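Pets > Rabbits > Features > Feeding

Print this article | E-mail this article

Hay first, everything else second

A pet rabbit should eat a heap of hay as big as itself every day. Most don't. They get a bowl of coloured muesli, a carrot and a bit of hay they have already slept on, and after a year or two the trouble starts in the mouth.

A rabbit's teeth never stop growing. The front ones can put on several millimetres in a month, and the cheek teeth at the back grow too, where you can't see them. In the wild they are worn down by hours of grinding on grass. Pellets crumble after a few bites and give the teeth very little work. When the cheek teeth overgrow they form sharp points that cut the tongue and the inside of the cheek, and the rabbit stops eating because it hurts.

Arnout De Haan has kept rabbits in Plevbridge for most of his life and now rehomes them from a row of sheds behind his house. He says he can often guess the diet before the owner has told him.

"Wet chin, messy bottom, drops its food," he says. "I ask what's in the bowl and it's nearly always muesli."

The messy bottom has the same cause. Rabbits make two kinds of droppings, the hard round ones you sweep up and a soft kind they eat straight from the body, usually at night. The soft ones carry protein and B vitamins that the gut couldn't take in the first time round. A rabbit on too much rich food leaves them lying about, and a fat rabbit can't reach round to get them. In warm weather the soiled fur attracts flies, and flystrike can kill within a day.

Choosing hay

Meadow and timothy hay both suit adult rabbits. Good hay smells sweet and looks greenish, with long stalks. Leave dusty or grey bales alone. Alfalfa is too high in calcium for most adults and is best kept for youngsters and nursing does.

De Haan buys his by the bale from Donnelly, a farm just outside the village, and stores it off the floor with air around it. A bale lasts him far longer than the small bags from a pet shop and costs less by weight. If you keep only two rabbits, share one with a neighbour.

Put the hay where the rabbit already spends its time. Many like to eat while they use the litter tray, so a rack fixed over one end of the tray works well.
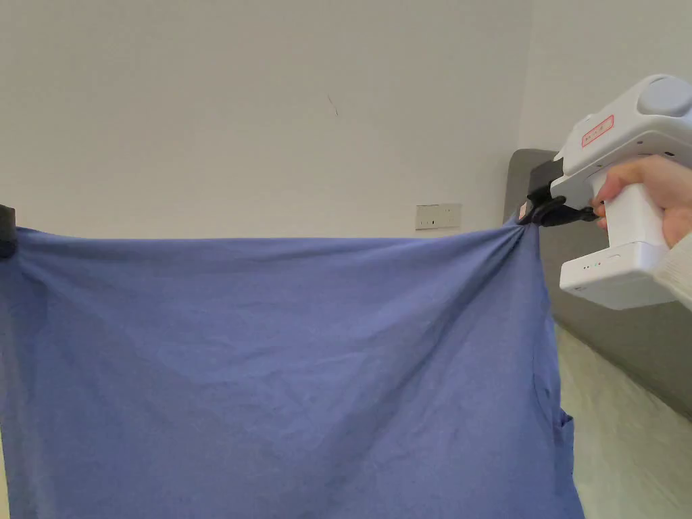

Pellets still have a place, in small amounts. De Haan gives a plain grass pellet, about 80 grams a day between his three largest rabbits, and less to the small ones. His doe Miltum, a lop, came to him badly overweight in January and had her pellets cut by a little every week. Never cut them overnight, and never try to slim a rabbit by making it go hungry. The gut has to keep moving.

Greens can be given daily. Dandelion leaves, parsley, spring greens and the tops of carrots are all fine. Bring in anything new a little at a time and watch the droppings. Fruit and the carrot itself are full of sugar, so a slice once or twice a week is plenty.

Fresh water must always be there. Most rabbits drink more from a heavy bowl than from a bottle.

Ring the vet the same day if a rabbit has stopped eating or has passed no droppings for several hours. Don't wait until morning.

Print this article | E-mail this article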